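Do heart rate zones from a watch help new runners?
Project report, second year, sports studies

3. What we set out to test

The Zulimar app tells you which of five zones you are in and buzzes when you drift out. The claim on its sign-up page is that beginners who stick to zone two get fitter with less effort. I wanted to know whether the zones mean anything for someone who started running last month. My starting view was that they mostly don't, and the reader should bear that in mind.

We signed up 20 members of the Brustbridge beginners' group. Half ran with the zone alerts on and half ran by feel, told only to keep to a pace at which they could chat. Everyone did a timed 3,000 metres at the start of August and again at the end. 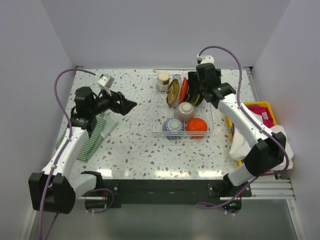

Cup and plates in the wire rack.

4. Results, such as they are

The runners logged 766 sessions between them if you believe the app's own count. Once we took out dog walks, double entries and one runner's commute, 477 were left. I would not trust any study that used the first number.

Both groups got faster over the 3,000 metres. The gap between them was smaller than the gap between one person's good day and bad day, so I am not going to report it as a win for either side. Ward Baert, our supervisor, suggested a proper statistical test. I ran one and it said what the graph already said.

The zones themselves are the bigger problem. Zulimar works out your maximum heart rate from your age alone. Two runners of the same age were given identical zones, yet one could hold a conversation in zone four and the other was gasping in zone three. We also lent out Claeys chest straps for a few sessions, and on hills the wrist readings lagged well behind. 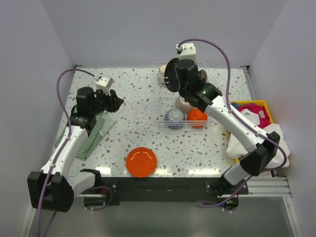 Several people in the alerts group said they had stopped looking at the route and were watching their wrists. Two turned the buzzing off halfway through, which muddies things further. I kept them in the group they started in.

5. Weak points

One month is too short. The Rurkia loop was resurfaced in the middle of it, and the second time trial was on a cooler evening — either could explain the faster times. There was no group that did no running at all. Nearly everyone in the study had already decided to get fit, with or without a watch.

What I would say is that the app did no harm and did not earn its subscription. If I did this again I would measure each runner's maximum properly before handing out any zones.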